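Clear Surfaces, or My War With the Table

Happy Sunday, everybody, and thank you for all the replies to the January issue! I asked what you wanted more of and the answer, by a mile, was tables. Dolores Tillman wrote me 600 words about hers (I read every one, Dolores) and the short version is that she can't find it under the mail. So this week it's tables, and more exactly the little stuff that lives on them: pens, cups, trays, sunglasses, the odd plate that wandered in from the kitchen and never went home.

I'm not a naturally tidy person. My desk on Park had a drawer I couldn't open for most of a year, and when I finally got a butter knife in there it was all takeout menus and one mitten. What changed things for me was giving up on the idea of a bare table. I like having things out! I want my pens where I can grab one, and if they're in a drawer I write my grocery list with an eyeliner pencil.

So now I have a back strip and a front part. The back strip is the bit against the wall, and that's where the keepers go. The front part is for whatever I'm doing right now, and it gets cleared before bed. Some nights it gets cleared before breakfast instead – I have a life. 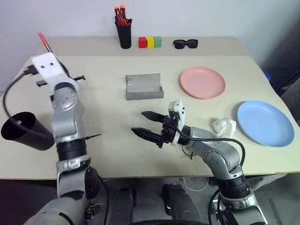
A pen holder is the best thing you can put on a back strip, as long as it's heavy enough not to go over when you yank out a marker. Mine is from Retgate and I've had it so long the bottom has worn smooth. Go through it every couple of months and scribble with each marker on the back of an envelope. I did mine last week and threw out 11, including two I distinctly remember throwing out before.

Sunglasses are trickier. They land wherever you land, and then somebody sets a casserole on them. I keep mine at the end of the strip, always the same end, and I haven't bought a replacement pair since I started.

Small toys can stay out too, in my book. Blocks look cheerful in a row, and a kid who won't put a single thing away will often line up blocks by color for you. Anika Quintanilla's boys fight over who gets to do it.

Now, trays. I came around slowly on trays. A flat one with a bit of a lip will hold your keys and the mail you really mean to answer, and you can pick the whole thing up when it's time to eat. Plates do the same job in a pinch, but then they fill up with rubber bands and you're short a plate at dinner. Used tissues go in the trash on your next trip past it, and cups go back to the kitchen, even the plastic ones.

Kenji Ridgeway wants to know what to do about a table that's also the homework spot, the sewing spot and the dinner spot. Kenji, I'd give each one its own tray and a shelf to slide it onto. Write back and tell me how big the table is and I'll have another go at it.

The next swap is at the Danmont hall. Bring any trays, jars or pen cups you're done with, and please wash the jars.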